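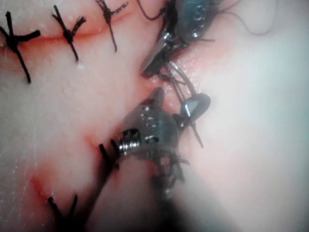

October, 4:20 pm. Knot pull tests, second go. Writing this fast before I lose the bench.

Silk only, the box from El Ouafi. Square knot with one extra throw vs. surgeon's knot with one extra throw. 20 of each, tied over the steel rod, tails cut to the mark on the card. Slow pull. Write down whether it slipped or broke, and only then the load. Last time I did it the other way around and filled in half the slip column from memory, so those pages are crossed out.

Square knots done. Most broke right at the knot. The ones that slipped were nearly all from the end of the run when my hands were tired, so I don't trust them. Will retie those tomorrow morning, fresh.

Surgeon's knots half done. They sit bulkier and I keep snugging the last throw harder than I mean to. Need some way to set the tension – hanging weight maybe? Arlo has the brass ones from the Radov scale.

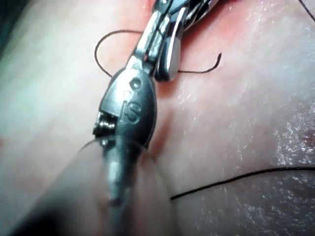 Sreekumar says a hanging weight is fine for the last throw but useless for the first, and that I should stop mixing tiers. One person ties the whole set or the numbers are mush. Fair. Leidy tied samples 1 to 8 of the surgeon's knots, so those get thier own sheet.

Other stuff:
- soaked thread not started. Saline is made up, bottle 1131, top shelf
- grips on the tester are chewing the thread. Put rubber strip in, helped a bit. Two samples broke at the grip, thrown out and marked as such
- the Curkavton sheet still has the old column order, don't paste from it
- sample 53 in the old log has no knot type. Leave it out

Tail length next. I've been cutting short because it looks neat, and short tails probably explain some of the slips.

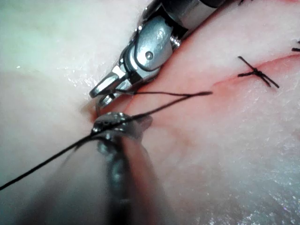

Dalia: cut them all long and trim later, you can't add tail back. Also check if the slipped ones were granny knots, mine were.

Checked three under the magnifier. One granny for sure, one I can't tell, one ok. So the slip column needs a "bad knot" option befroe anyone does more. Asmaa has the template open now. Bag of slipped knots is in the drawer under the tester, please don't toss it.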